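Meline project: frequent questions

What is Meline?
It is our method for two arms that learn to tidy mugs from human demonstrations. We recorded 148 demonstrations and kept 100 for training.

Does a wrist view help?
Yes, in our tests it did.

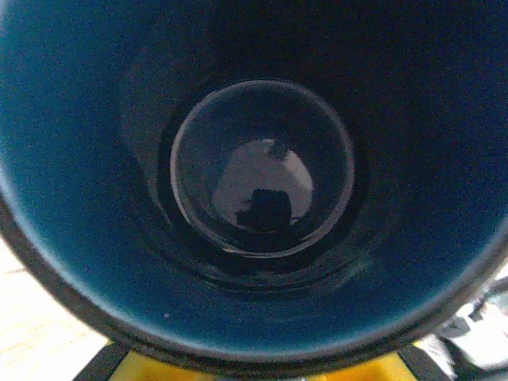
Without it, the policy succeeded in 11 of 40 trials, and we do not recommend this setting.

Do the mugs have fixed places?
No. We change the places before each trial - also the colours, when we can.
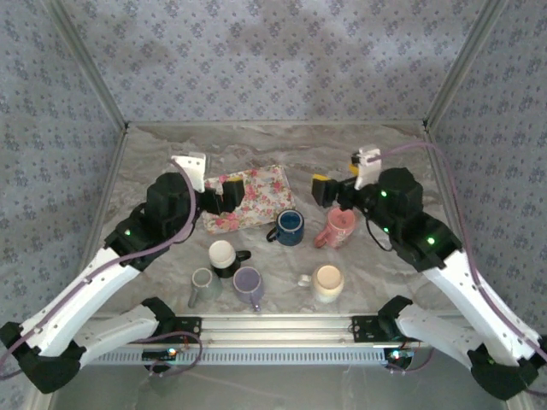 Ingvild Westerberg

Can I get the data?
Yes, from August. Please write to Stellan Solberg.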